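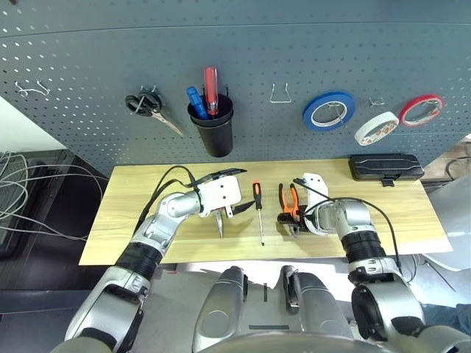

Where the tools go

2022-01-14

My father-in-law kept his tools in a chest freezer. It had stopped working before I met him, and he had put it in the garage in Alberg with the lid on a rope. If you wanted a wrench you leaned in up to the waist. When he moved to the apartment in Prarell we emptied it, and I took home two boxes and put them under my own bench, where I already had three boxes.

That was in March. I have spent a fair part of the winter sorting all of it, and I'm writing down what I ended up with because my sister asked and I'd have to type it out for her anyway.

First, duplicates. Between his things and mine there were 17 adjustable wrenches. I kept four. The rest went to Leif Sandberg, who runs the repair evening at the old school in Kvam and will take nearly anything made of steel. He would not take the chisels, which had been used to open paint. I spent two evenings on those with a coarse stone and got three of them back. The others are for opening paint.

Second, where to put things. I had always used drawers. The trouble with my drawers is that they are deep, 30 centimeters, and whatever goes in first is gone. I thought about building shallow ones and priced the slides, and then I stopped thinking about it. What I did was move everything I use in an ordinary week up onto the wall and leave the drawers for what I use once or twice a year. The wall took a Saturday's worth of work spread over several days.

I had to move the hooks more than I expected. My first layout had the tools by type, so all the pliers were together and all the measuring things were together. It looked good and I hated using it. The tape measure was at the far end and I need it more than anything else. Now the things I reach for most are at shoulder height on the right, and the rest is wherever it fit. I left a few spots free. Last time I filled every inch of a wall, the next thing I bought lived on the floor for a year.

I did not draw outlines around the tools. My neighbor has them and they work for him, but he hasn't changed his layout since he put it up and I have changed mine twice since Christmas.

Screws were the worst part. He had saved them in coffee cans, mixed, with washers and picture hooks and a fair number of teeth from a broken zipper. I sorted one can completely and it took an entire radio play and most of the news. After that I made a rule that anything under an inch long and not brass went into the scrap bucket. I broke the rule for some small black ones that I think belong to the hinges on the Skadura cabinet, though I haven't tried them yet.

Costs, for my sister: 69 for the hooks and fittings, 50 for a better lamp, and nothing else that I didn't already own. The lamp made more difference than the hooks. I had been working for years in my own shadow with a bulb behind my head.

What's left is the power tools, which are still on the shelf by the water heater with their cords tangled together. Two of the drills are his and one of those smells hot after a minute. I also have a box of keys. None of them fit anything in our house. He says one is for the boat, which was sold before my wife finished school, and he would like it back.

I'll drive it over when the road is better.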